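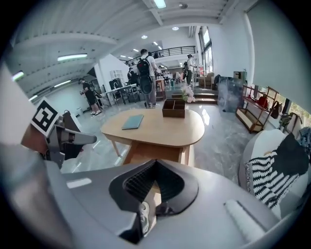 From: Gitau Laizer
To: furnishing list
Date: December 3, 2019
Subject: Re: Oval tables, surface setup and floor layout

Zawadi Biwott wrote:

> I have read the draft layout for the Betden floor and have three
> questions before I sign off on the furniture order.
>
> 1. The draft calls for a notebook or folder, an organizer box and
> flowers on the oval table. Is the box fixed to the top or does it
> lift off? The Kariuki office fixed theirs and regretted it when
> the top had to be refinished.
>
> 2. What clearance do you want between the oval table and the
> armchair? The drawing shows the chair but no dimension.
>
> 3. Are we keeping the oval shape at all? Zarnar can supply a
> rectangular top on the same lead time, and it packs better.

Taking these in order.

1. The box lifts off. It stays at the back right of the top, open side up, with felt pads under it. No screws, no tape. Pens, clips and cards go in the box and nothing else does. At the last two sites the compartments filled up with chargers and receipts within a month, and people then started stacking papers on the table itself. If you need space for chargers, put it in the order as a separate item.

The flowers go behind the box, low enough that two seated people can see each other over them. White or pale pink, small heads, some green. I would not specify the variety, as it only causes trouble with substitutions. The notebook or folder lies flat and closed, teal in either case. One item, not a stack.

2. Allow 33 inches from the table edge to the front of the armchair. Measure from the widest point of the top, not from the leg. The legs splay, and a tape run from the foot gives a different number every time. If the chair has a blanket on it, measure with the blanket in place. A thick fold over the front costs you more than you would expect.

3. I would keep the oval. The corner argument is the main one: people cut across this floor on their way to the windows, and a rectangular top in that position catches them at the hip. We had this at Preter in May and moved the table twice before replacing it.

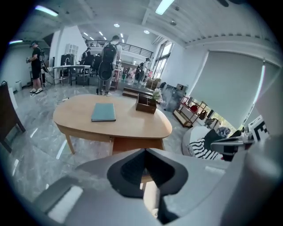 The white rectangular table is a different case and can stay rectangular. It serves the office chairs, people approach it from known sides, and it needs the full width for two people working across from each other. Leave a walking lane between it and the oval table. The low platform step should not sit in that lane in the final layout. Against a gray floor with a lot of reflection a low edge is easy to miss, particularly with daylight coming from the window side.

On the floor finish: the tile is glossy, so every leg and panel base gets a pad before it is set down. Lift to move, do not slide. The panel base under the oval top has a long bottom edge and will collect grit, which then scratches. Wipe it each time the table is moved.

Cost, for the record. The oval table comes to 1,000 with delivery. The full order as drafted is 2,652, including the armchair and the organizer box. Changing to the Zarnar rectangular top would save 70, before any corner guards. I do not think that is enough to reopen the question.

Two items are still open on my side:

– Shelving. Red metal with wooden shelves, or white to match the wall unit. I have no preference, but bags will end up on it, so it needs hooks or a clear upper shelf.
– Height of the box. I have the footprint on file but not the height. Zawadi, please send it if you have the supplier sheet.

I will update the drawing with the 33 inch dimension and repost it to the list.

Gitau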